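Ticket 2948 – Gosling two-part floor coating, soft patches after cure
Opened by: Dorothy Blackburn
Assigned to: Shazia Minhas, Dimska technical desk
Status: open

Customer reports that the coating in bay 2 still takes a thumbnail mark well past the cure time on the data sheet. Bays 1 and 3 are hard. Same batch, same crew. The supplier's first reply was "high humidity." I don't buy it. All three bays share one roof and one set of doors, and the air doesn't stop at a chalk line.

Asked for the mixing log. It says every kit was 1000 g resin to 600 g hardener, which is suspiciously tidy for a whole shift. Nobody's scale reads that clean.

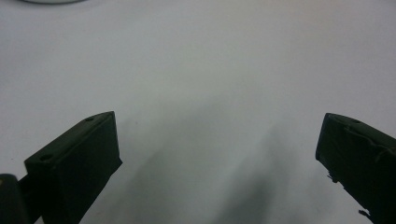 Under-dosed hardener is still my first guess, and Ludon's rep disagrees. He wants to call it surface contamination. I'd expect fisheyes or craters with that, and a coating can look as plain and even as the pale gray-white surface in the photo and still be soft underneath. Looks settle nothing either way. Hardness readings would.

Requested from site:
Shore D readings, all three bays
Empty hardener cans from bay 2, weighed
100 g of retained resin and the matching hardener, sent to Rurura for a lab cure

Update, 4:15 pm: Dorothy has the cans, no readings yet. Supplier is offering a free topcoat. Told her to refuse it until the lab cure is back.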